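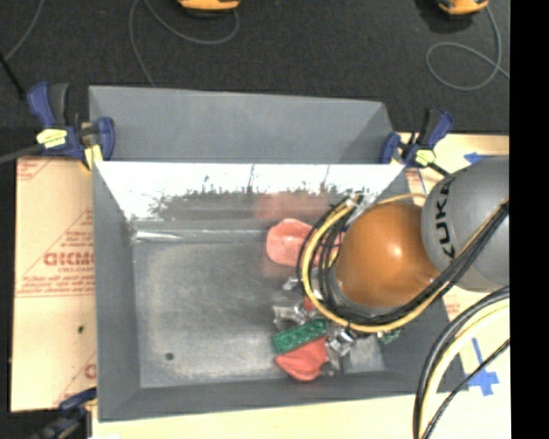 Odds and Ends, the bin set

Hello, and thanks for picking this up. I put the set together with Wing-sze Cheng over one long February, mostly in the back room at Bruvska, and this is the file I wish I'd had when I joined. It's a bit rambly, sorry.

What's in it

345 pictures of small things lying in a metal bin. That's really it! Most are bits and bobs that end up at the bottom of a drawer: coloured plastic, packaging, soft things, blocks, and far too many see-through pieces. The first picture is a fair taste of the lot — a pinkish rounded thing up near the back wall, a green block lying at a slant with something red-orange and soft-looking right up against it, and clear shiny pieces dotted between. The left half of the bin floor is bare apart from the scuffs.

The things themselves

We keep the whole collection in five tubs, sorted by how annoying they are to label (Oliwia Mazurek's system, and I've grown fond of it). Tub 1 is easy stuff with one colour and a plain shape. Tub 5 is clear and crumpled, and you'll want a cup of tea before you start on it. A crumpled transparent piece on grey metal is mostly a handful of white glints, and two of us can look at the same one and draw quite different outlines.

Names are kept plain. If we weren't sure what something was, we wrote down its colour and feel, so you'll find labels like "green, textured, small" and "pink, rounded". Please don't tidy these up into proper product names. Toivo Ojala tried it on an early batch and we spent a whole afternoon undoing it.

About the bin

Grey metal, sloping sides, well worn. The metal throws back a blurry bit of colour when something bright sits near the back wall, and you can see a pinkish-red smudge of that sort in the first picture. Don't label reflections as objects. I did, for 19 pictures, and had to go back through every one.

Labels

One line per thing, in the order colour, feel, where it is. Where one piece hides part of another, label only what you can see and add "partly covered". Small scraps count too, even a bit of red peeking out from behind something else. Pale patches and dark spots on the floor are wear or marks and get no label.

Still to do

Second check on tub 5 (Nuno Frade has started)
Agree on one word for "clear", "see-through" and "transparent", as we've used all three
Get up to 500 pictures, if Wing-sze and I can face it

Spotted a wrong label? Put the picture number and your fix in the corrections sheet and one of us will have a look, usually with the morning's post.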